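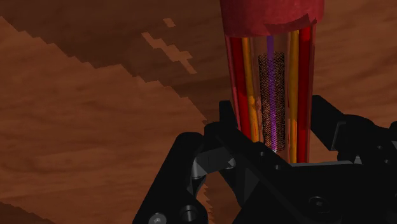 I've been putting off replacing my old tea gear for ages, mostly because I'm cheap and partly because the cupboard above the stove is already a disaster. But the glass teapot I loved lost its spout in April, so I finally bought the Sultitz cold brew bottle that Gwendolyn Yazzie kept going on about at our tea swap. The whole category is basically one idea: a tall clear tube, a cap on top (dark red is a lovely colour for one, if you ask me) and a black mesh cylinder standing in the middle. It's the mesh I want to talk about, since everything else on a bottle like this is easy to get right and the mesh almost never is.

My last infuser was a Wustar with big open holes, fine for whole leaf oolong and hopeless for rooibos. I spent two summers picking red splinters off my tongue. The Sultitz mesh is much tighter, and after a month of rooibos, broken Assam and a very dusty bag of hojicha I've had next to nothing in the cup. A bit of sludge at the very bottom with the hojicha, but that's hojicha for you!

It holds 700 mL, enough for me for a day at work, and it fits in my fridge door if I move the mustard. I fill it before bed, eight hours or so in the fridge, pull the infuser out at breakfast. Leave it in until lunch and black tea goes bitter, same as in any jug. Green tea is more forgiving – I've forgotten a sencha in there overnight and half the next day and it was still nice over ice.

Now the grumbles. The cap is stiff. I have decent grip strength and I still ended up using a tea towel the first week (it's loosened off a bit). The silicone ring inside holds smells, so if you do a peppermint on Monday you'll be tasting peppermint for a while. I now keep a spare ring for herbal stuff, and the spares come in packs of 2, so that worked out. And cleaning! Wet leaves pack down hard in a long narrow infuser and no spoon I own will reach the end. What works is letting it dry on the rack, then giving it a good whack over the compost. A bottle brush does the rest.

The box says you can use it for hot tea up to 100 degrees. I tried it once and the glass was far too hot to hold, so I've gone back to the brown pot for winter.

Would I buy it again? Yep. I've already ordered one for Pacita for her birthday, with a bag of the Agbayani calamansi black tea, a ridiculously good cold brew with a spoonful of honey stirred in. If you only drink big leafy teas, though, keep your money and stick with the Wustar.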